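MEDIA RELEASE
For release October

Cunasance puts Flosau towel range into Whitlock, and a folding guide to go with it

Whitlock shoppers will be able to pick up the Flosau towel range from this month. Bath, hand and face sizes, plus a tea towel. Blues mostly, a couple of whites, one grey held over from last year's run.

Cunasance, the household linen supplier, has been working on the range since autumn. First delivery is 3,000 towels, already in the Whitlock warehouse and being ticketed now. Stores get them as the cartons clear. Some will have them on the shelf before others so please ring ahead if making a special trip.

The range replaces the old Flelus line, which finishes up when current stock is gone. No more Flelus colours will be dyed. Customers who are part way through a Flelus set can match to the new pale blue, it's close, a touch cooler in daylight. Bring one in and hold it up to the sample at the counter.

Also new, a fold-out card in every pack. Customers kept asking how the shop displays stay so neat and the answer was always a bit of a mumble, so it's now written down. Four folds for a bath towel, two for a hand towel. Works on any flat surface that's big enough, kitchen table is fine. Colours in the printed card are a bit off, the second print run will fix this.
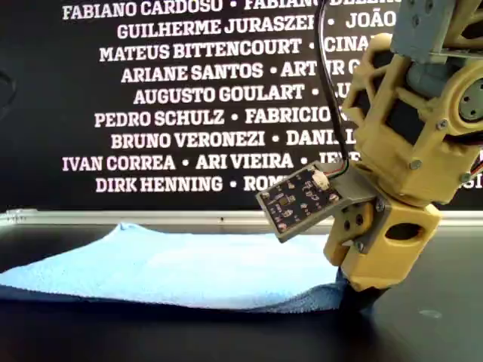 Folding starts with getting the cloth flat, and most of the trouble people have comes from skipping that bit. Lay it out, smooth from the middle, then work on the corners one atime. A light blue towel on a dark tabletop shows up every ridge and crease, handy when learning. Pin the corner down first, then pull the far side toward you until the ridge goes. Don't tug hard or the hem goes wavy. If an edge curls under, flick it back out before the first fold, otherwise it ends up as a lump in the middle of the stack.

Care notes, as these get asked a lot:

Wash before first use. Warm, not hot. Skip the fabric softener, it coats the loops and the towel stops soaking things up. Line dry if the weather's decent, then give it a good shake. Darks seperate for the first few washes. A pulled loop should be snipped with scissors, never yanked.

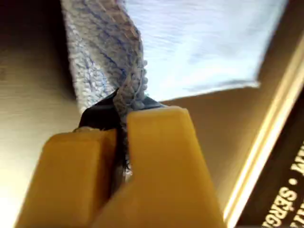

The range is 100 per cent cotton throughout, tea towel included. Labels are sewn into the side hem this time, after complaints about the scratchy ones on Flelus. Hanging loops on the hand towels only.

Prices are on the shelf tickets and will be the same at all Cunasance stockists. Multi-buy offer on face washers runs until the end of the month, not with any other offer. Rain checks available for bath size only.

Folding demonstrations at the Whitlock counter, mornings from 10 am, around 15 minutes, no booking. Bring your own towel or use one of ours. Kids welcome.

Trade accounts: order forms have gone out by email with the new colour codes. Old Flelus codes won't go through the system, please bin them. Part cartons by arrangement.

Media samples and colour swatches on request from the Cunasance office, Whitlock. Office hours only.

ENDS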